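Floltholm Hand Gripper: Pad Wear and Slip Faults
Frequently asked questions

Last updated 2024-03-19

Which units are affected?
All hand-held grippers built with bonded black pads, including the units shipped to the Menzies site in January. Units with molded pads are not covered by this page.

What is the fault?
The pad separates from the finger, starting at an edge. Once the edge is free, the grip surface is no longer flat and a held object can rotate or drop. In recorded sessions the fault shows up as grasps that close normally and then lose the object during the lift.

How do I tell wear from separation?
Open the fingers fully over a plain surface in even light and look at each pad in turn. Scuffing on the face of the pad is wear. A lifted edge, a loose flap or a strand pulling away is treated as separation, even if the rest of the pad looks uniform. Inspect both fingers; the damage is often in different places on each. 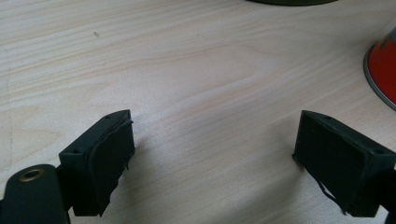

A frayed strand or a small flap at a lower corner is enough to take the unit out of use.

Can I trim the loose material and carry on?
No. Trimming hides the edge of the separated area and makes the next inspection unreliable. Tag the unit and log it under fault code 4.

Can I glue the pad back down?
Not in the field. General-purpose adhesive sets harder than the pad and leaves a ridge. Seo-ah Bae tested this on 5 units at Wikham and all of them slipped within 100 cycles.

How is a pad replaced?
Remove the finger, peel off the old pad completely and clean the face until no residue is left. Apply the Sovwood replacement pad with even pressure and leave it under a clamp for 30 minutes. Refit the finger and check that both pads meet squarely when closed.

Do sessions recorded with a damaged pad need to be discarded?
Not automatically. Mark them with the fault code and the unit number. Failed lifts from a damaged unit must not be counted as operator error.

Is there a safety risk?
A dropped object is the main one. Do not use an affected unit with glass, blades or hot liquids. Keep fingertips out of the gap when checking the pads, and lock the trigger first.

Who approves a unit for return to service?
Gunther Mühlbauer signs off all repaired units. Send the completed inspection sheet with the gripper.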